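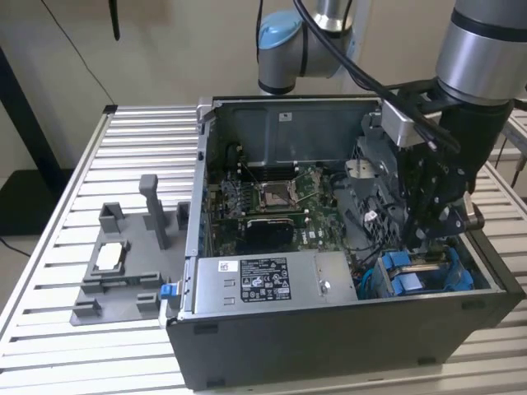
사무용 중고 데스크톱을 살 때 판매자한테 제일 먼저 물어볼 게 뭔가요?

파워서플라이가 표준 규격인지 제조사 전용인지, 그리고 디스크가 새 건지 쓰던 건지. 이 두 가지 먼저 물어보세요. CPU 세대니 램 용량이니 하는 건 어차피 판매글에 다 적혀 있음.

급하게 씁니다. 점심시간 끝나기 전에 보내야 해서 두서없어요. 수닐 님이 지난번에 올리신 글에 답하는 건데 그 사이 할리마 님이 개인 메일로 비슷한 걸 또 물어보셔서 그냥 리스트에 한꺼번에 답합니다. 원문은 중간중간 잘라서 인용했습니다.

2018년 9월, 수닐 나바라트남 님이 쓴 글:

> 안녕하세요, Itico 리스트 여러분. 눈팅만 하다가 처음 글 올립니다.
> 작은 번역 사무실을 하고 있는데 책상 PC를 전부 바꿔야 할 것 같습니다. 새 걸로 하면 예산이 안 나와서 리스 반납품 쪽을 보고 있어요.
> Flirnby라는 업체에서 견적을 받았는데 같은 모델로 5대, 모니터는 별도라고 합니다. 미니타워하고 슬림형 중에 고르라는데 값은 똑같습니다.
> 하는 일은 문서 작업, 번역 메모리 프로그램, 브라우저에 탭 잔뜩. 게임은 안 합니다.

값이 같으면 미니타워요. 고민할 거 없습니다. 책상이 정말 좁은 게 아니면 슬림형 살 이유가 없어요. 슬림형은 카드도 반높이짜리만 들어가고 팬이 작아서 소리가 날카롭고 파워도 전용인 경우가 많고. 저희 사무실에 슬림형이 아직 세 대 있는데 여름만 되면 다들 그 자리 안 앉으려고 합니다. 위잉 소리 때문에.

미니타워도 전용 파워인 모델이 있긴 해요. 특히 대기업 사무용 라인은 메인보드로 들어가는 전원 커넥터 핀 수가 일반 조립 PC랑 다른 경우가 꽤 됩니다. 고장나면 같은 모델용 부품을 중고로 구하든지 변환 케이블을 쓰든지. 변환 케이블은 저는 별로 안 좋아합니다만 쓰시는 분들도 계시고 멀쩡히 잘 돌아간다고들 함. 업체한테 예비 파워 하나만 끼워달라고 하세요. 여러 대 사는 손님이면 대개 해줍니다. 안 해주면 값이라도 깎으시고.

> 램은 8기가인데 16으로 올려야 할까요? 업체에서 올려주면 추가금이 있습니다.

번역 메모리 프로그램이 뭔지에 따라 다른데, 탭 잔뜩 열어놓고 쓰신다면 올리세요. 단, 추가금이 시세보다 비싸면 직접 사서 끼우는 게 낫습니다. 슬롯이 비어 있는지부터 물어보시고요. 4기가 두 개로 8기가인 거랑 8기가 한 개로 8기가인 거랑은 나중에 드는 돈이 다릅니다. 앞의 경우면 슬롯이 두 개뿐인 모델에서는 있던 걸 빼서 버려야 되니까.

끼우는 건 어렵지 않아요. 전원 코드 뽑고, 전원 버튼 몇 초 눌러서 잔류 전기 빼고, 홈 위치 맞춰서 딸깍 소리날 때까지. 안 들어간다고 힘으로 누르지 마세요. 홈이 반대인 겁니다. 그리고 DDR3하고 DDR4는 아예 안 맞습니다. 작년에 저희 쪽 플로렌스 샤르보노가 DDR3를 한 봉투 사왔는데 기계는 전부 DDR4였음. 반품도 안 됐고 그 봉투 아직 제 서랍에 있어요. 필요하신 분 연락 주세요. 진심입니다.

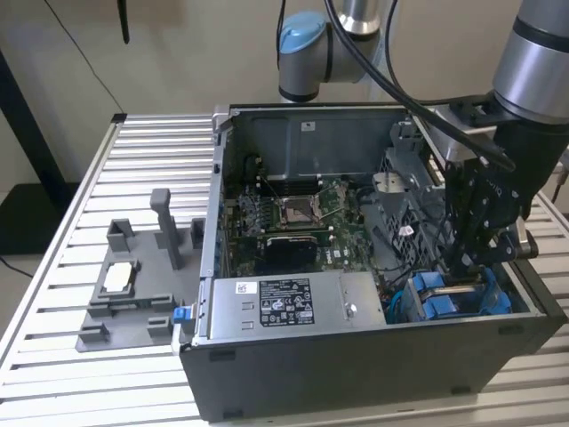

램 얘기 나온 김에, 꽂고 나서 메모리 테스트는 하룻밤 꼭 돌리세요. USB로 부팅해서 돌리는 무료 프로그램 아무거나. 퇴근할 때 걸어놓고 아침에 보면 됩니다. 에러가 하나라도 뜨면 바꿔달라고 하시고요. "하나 정도는 괜찮다"고 하는 판매자가 있는데 안 괜찮습니다. 문서가 조용히 깨집니다. 번역 사무실이면 더더욱.

> 디스크는 500기가 하드라고 되어 있습니다. 이건 그대로 써도 될까요?

아뇨 아뇨. 이건 무조건 SSD로. 8기가 그대로 두고 SSD만 바꿔도 체감이 훨씬 큽니다. 돈이 한 군데밖에 안 간다면 램 말고 여기 쓰세요. 용량은 256이면 문서 작업엔 남습니다. 원래 달려 있던 하드는 백업용으로 쓰자는 유혹이 드는데 저는 반대. 몇 년을 어느 사무실에서 돌았는지 모르는 물건이잖아요. SMART 정보 보면 사용 시간이 나오긴 하는데 그것만 믿을 건 아니고. 재할당 섹터 수가 0이 아니면 그냥 빼세요.

케이블 주의. 하드만 있던 기계면 3.5인치 자리에 2.5인치 SSD를 넣어야 하니까 변환 가이드가 필요할 수 있습니다. 몇천 원이면 사요. 양면테이프로 붙이는 분도 봤는데 SSD는 움직이는 부품이 없으니 큰일은 안 납니다만 나중에 떼는 사람이 욕합니다 (그게 접니다).

그리고 이건 수닐 님이 안 물어보셨지만 중요. 지금 쓰시는 PC 디스크는 어떻게 하실 건가요? 번역 사무실이면 고객 문서가 들어 있을 텐데. 업체가 헌 기계 수거해 주면서 "데이터는 저희가 지워드립니다" 하는 거 그냥 맡기지 마세요. 최소한 삭제 확인서를 달라고 하시고, 더 좋은 건 디스크를 빼고 본체만 넘기는 거. 본체값 몇 푼 덜 받아도 그게 마음 편합니다. 하드는 전체 덮어쓰기 한 번이면 충분하고 SSD는 제조사 프로그램의 보안 삭제 기능을 쓰세요. 빠른 포맷은 지운 게 아닙니다.

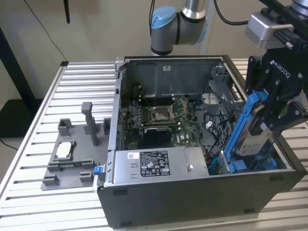 계약서에 고객 자료 보관 기한이 적혀 있는지도 한번 보시고요. 저희는 그거 모르고 다 지웠다가 나중에 3월에 한번 난리가 났습니다. 종이로 뽑아둔 게 있어서 살았는데 그때 푼밀라요 오두코야가 이틀 동안 스캔만 했어요. 지우기 전에 목록부터. 목록을 엑셀로 만들고, 담당자 확인 받고, 그다음에 지우기.

> 윈도우 라이선스는 "포함"이라고만 적혀 있는데 이게 무슨 뜻인지 모르겠습니다.

저도 그 글만 봐서는 모르겠네요. 물어보셔야 합니다. 뜻이 여러가지예요. 원래 기계에 딸려 나온 OEM 라이선스가 살아 있다는 말일 수도 있고, 리퍼 업체용 라이선스를 새로 넣었다는 말일 수도 있고, 제일 나쁜 건 어디서 주워온 키로 인증만 시켜놓은 거. 마지막 건 몇 달 뒤에 갑자기 인증이 풀립니다. 견적서에 라이선스 종류를 글로 써달라고 하세요. 전화로 들은 건 소용 없음. 글로 못 써준다는 업체면 거기서 끝.

윈도우 7 깔린 채로 주겠다는 곳도 아직 있던데 2020년 1월이면 지원이 끝나니까 받지 마세요. 지금 10으로 가는 게 두 번 일 안 하는 길입니다. 프로 버전인지 홈 버전인지도 확인하시고. 원격 데스크톱으로 접속받을 일 있으면 프로여야 해요.

> 업체는 겉만 닦아서 준다는데 안쪽 청소는 직접 해야 하나요?

하세요. 처음 받았을 때 한 번이면 됩니다. 바깥에서, 에어스프레이나 블로어로. 팬은 손가락으로 잡고 부세요. 헛돌리면 베어링에 안 좋습니다. 진공청소기는 정전기 때문에 저는 안 씁니다. CPU 쿨러까지 떼서 서멀을 다시 바르느냐는 취향인데, 온도를 먼저 재보고 결정하시길. 평소 온도가 멀쩡한데 굳이 뜯을 건 없다고 봐요. 쿨러를 떼면 CPU가 같이 딸려 올라오는 소켓도 있고 반대로 인텔처럼 핀이 보드 쪽에 있는 소켓은 뭘 떨어뜨리면 핀이 휩니다. 휘면 보드값이에요. 소켓 보호 덮개 있으면 버리지 말고 보관.

서멀 바르실 거면 쌀알만큼. 많이 바른다고 좋은 게 아닙니다. 예전 거는 알콜로 닦고요. 물티슈 쓰지 마세요 제발. 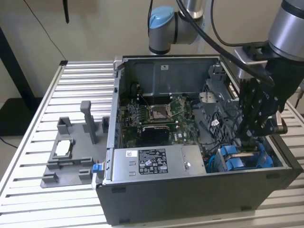 CMOS 배터리도 같이 가세요. 동전 모양 CR2032, 편의점에도 있습니다. 몇 년 된 사무용 기계는 이게 죽어서 켤 때마다 시계가 옛날로 돌아가는 경우가 많아요. 시계가 틀리면 인증서 오류 나서 웹사이트가 안 열리고, 그러면 사람들은 인터넷이 고장났다고 합니다. 저 이 전화 정말 많이 받았어요. 배터리 갈면 BIOS 설정이 초기화되니까 갈기 전에 설정 화면을 폰으로 찍어두시고. 특히 SATA 모드가 AHCI인지 RAID인지. 바뀌면 윈도우 부팅이 안 됩니다. 처음 겪으면 디스크 죽은 줄 알고 식은땀 남.

돈 얘기. 수닐 님 예산은 안 적으셨으니 모르겠고 저희 기준만 적습니다. 저희는 기계값 말고 대당 300달러를 상한으로 잡고 그 안에서 램, SSD, 예비 부품, 제 시간까지 다 넣었어요. 다 합쳐서 3,000달러 한도였는데 남았습니다. 남은 돈으로 의자를 샀더니 PC 바꾼 것보다 반응이 좋더라고요. 여튼 제 말은 기계값만 보고 새 PC랑 비교하지 마시라는 겁니다. 설치하고 옮기는 시간이 생각보다 듭니다. 한 대 제대로 세팅하고 이미지 떠서 나머지에 복제하면 시간이 많이 줄어요. 그래서 같은 모델로 맞추는 게 중요하고. 업체가 중간에 "한 대만 비슷한 모델로 바꿔드려도 될까요" 하면 싫다고 하세요.

보증은 3개월 준다고 들었는데 (할리마 님 메일) 부품만인지 출장 포함인지 확인. 리퍼는 대개 초반에 고장이 나니까 받자마자 전부 켜서 며칠 돌려보세요. 상자째 창고에 두었다가 보증 끝나고 여는 게 제일 아깝습니다.

할리마 와이크 님이 물어보신 모니터 건. Huvico 중고 모니터는 저도 써본 적 없어서 답을 못 드리겠습니다. 써보신 분? 다만 본체 출력이 디스플레이포트만 있고 모니터는 DVI만 있는 조합이 은근히 흔하니까 양쪽 단자 맞춰보고 사세요. 젠더는 방향이 있습니다. 거꾸로는 안 나와요. 그리고 두 대 연결하실 거면 젠더 말고 그냥 케이블 일체형이 덜 빠집니다.

Isah 회계 프로그램 옮기는 건 저 말고 티틸라요 사니 님이 잘 아십니다. 리스트에 계시니 보시면 답 좀 부탁드려요. 제가 아는 건 옛 PC에서 인증 해제 먼저 하고 새 PC에 깔아야 된다는 거 하나. 순서 바뀌면 고객센터 전화해야 하고 대기가 깁니다.

> 마지막으로, 이런 거 직접 하지 말고 전부 맡기는 게 나을까요? 솔직한 의견 부탁드립니다.

대수가 적으니 직접 하셔도 됩니다. 드라이버 하나 들고 한 대만 먼저 해보세요. 해보고 이건 아니다 싶으면 나머지는 맡기는 걸로. 업체에 미리 "한 대 먼저 받고 나머지는 다음 주에"라고 말해두면 서로 편해요. 저도 처음엔 그렇게 했습니다. 첫 대에서 나사 하나를 잃어버렸고 아직도 못찾음.

견적서 받으시면 리스트에 올려주세요. 업체 이름이랑 금액은 지우셔도 되고 부품 목록만 있으면 봐드릴 수 있습니다. 첨부는 PDF 말고 본문에 텍스트로 붙여주세요, 여기 서버가 첨부를 잘라먹습니다. 그리고 답장하실 때 전체 인용하지 마시고 필요한 데만 남겨주시면 감사.

오후에 회의라 추가 질문은 저녁에나 볼 수 있습니다. DDR3 필요하신 분은 저한테 직접 메일 주세요, 우편료만 받습니다.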